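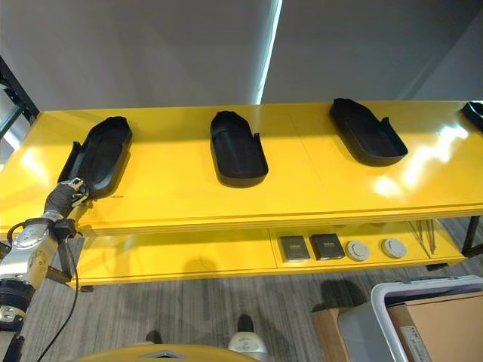
A gripper holds the rim of a black tray on a yellow two-tier table.

Custero publishes the Skullska Rules, a free code of practice for robots with arms that pick up and pack light parts

ZURKDALE, Apr 16, 2024: Custero, the maker of work cells for handling and packing, has today published the Skullska Rules, a code of practice for companies which let robots with arms work at tables, shelves and bins that were first made for people. The document can be downloaded without payment and without registration. It has 23 rules in eight chapters, and each rule is written so that the shift leader can check it on the floor without a special instrument.

The rules were prepared by Custero together with the engineering office Ogundipe, which has tested handling cells for small and medium companies for many years. A first draft was opened for public comment in February. The authors received 618 comments, and they have answered all of them in an annex that is published with the main text. Many comments came from operators, and the final version is in several places stricter than the draft because of them.

"We had good documents for the machine and good documents for the fence. For the table we had almost nothing," says Nneka Oyewole, who led the writing at Custero. "When a robot takes a tray from a shelf, there are many small questions. Where may the cable be? How far from the edge may the part lie? Who may put a hand on the lower shelf, and when? In each company we visited, the people had their own answer, and very often it was not written down."

What the rules cover

The first two chapters deal with the work area. Surfaces on which a robot picks parts must have one color, and this color must be clearly different from the color of the parts. If the surface is glossy, the company must check the picking at the brightest hour of the day and also with all ceiling lights on, and must write down the result of both checks. Parts on the table may lie at different angles, but they may not touch each other unless the robot has been tested with touching parts.

Chapter three is about the grip. A thin molded part may be held by its rim, but the grip point must be agreed before the work starts and shown on a printed card at the cell. For a part that is held by two arms at the same time, the rules ask for a second stop test: one arm is stopped, and the other arm must then stop also and must not pull. This test is to be done after every change of gripper fingers, and also after a finger cover or sleeve has been replaced.

Chapter four was the one with the most comments. It concerns cables. Arms with outside cables need a free loop at the wrist, otherwise the cable is pulled when the arm turns. The same loop can catch on a shelf corner. The rules therefore give a simple method: the arm is moved by hand or at the lowest speed through its full working path, and a second person watches only the cable. When the cable touches the furniture, the path or the furniture has to be changed. Power cords on the floor must run along the side of the area and may not cross the way in which people walk.
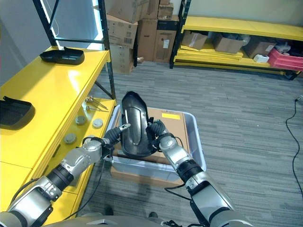
Both arms hold a curved black part above a light gray bin. Metal rods and round discs lie on the yellow shelf at the side.

Chapter five describes bins and boxes. A bin which is filled by a robot should have a fixed place on the floor, and this place should be marked. Cardboard that lies in the bin must be included in the risk check, as the height at which the part is released is then a different one. The robot may not press a part down to make it fit. If there is not enough room, it has to hold the part, stop and call a person.

The next two chapters treat other objects near the work, such as tools, small parts and stored boxes. The authors do not ask for empty shelves. They ask that each object within reach of an arm is on a list, and that the list says if the arm may touch it. Objects which are not on the list are to be taken away before the first cycle of the shift.

The last chapter is about people. It says who may start the robot, who may change a path, and how a new colleague is introduced to the cell. One rule in this chapter says that any worker may stop the robot at any time and must not be asked for a reason on the same shift. The reason can be discussed the next day, with the shift leader present.

Relation to existing standards

The Skullska Rules do not replace any law or any national or international standard, and they are not a certificate. A company that follows them still has to make its own risk assessment and still has to respect the instructions of the robot manufacturer. Where a legal requirement and a Skullska rule say different things, the legal requirement is always the valid one. Custero and Ogundipe will not give out a mark or label for companies that use the rules, and they ask companies not to create one by themselves.

Trial use

Before publication, the rules were used during 100 shifts in the handling area of Custero in Zurkdale. In this time two rules were taken out because the shift leaders could not check them in a reliable way, and the rule about the printed grip card was added. The reports of the trial are short and are written in the words of the persons who did the checks. They are available on request.

"I was not happy to lose the rule about the sound level of the grippers, and I still think it is an important subject," says Oyewole. "But two shift leaders measured it in the same hour and had two different answers. We will try again in the next edition with a better method."

Next steps

Custero will collect comments on the published version for one year. Comments can be sent by any person, also without the name of the company. Ogundipe will offer an open day for shift leaders in Zurkdale, where the cable check and the two-arm stop test are shown and can be practiced. The date will be announced separately. Translations are welcome, under the condition that the rule numbers stay the same and that the annex with the comments is not left out.

About Custero

Custero plans and builds work cells for the handling and packing of light parts. The company is located in Zurkdale.

About Ogundipe

Ogundipe is an independent engineering office. It tests handling cells and trains the people who work with them.

Press contact

Nneka Oyewole, Custero, Zurkdale

The text and the photos of this release may be used free of charge if Custero is named as the source.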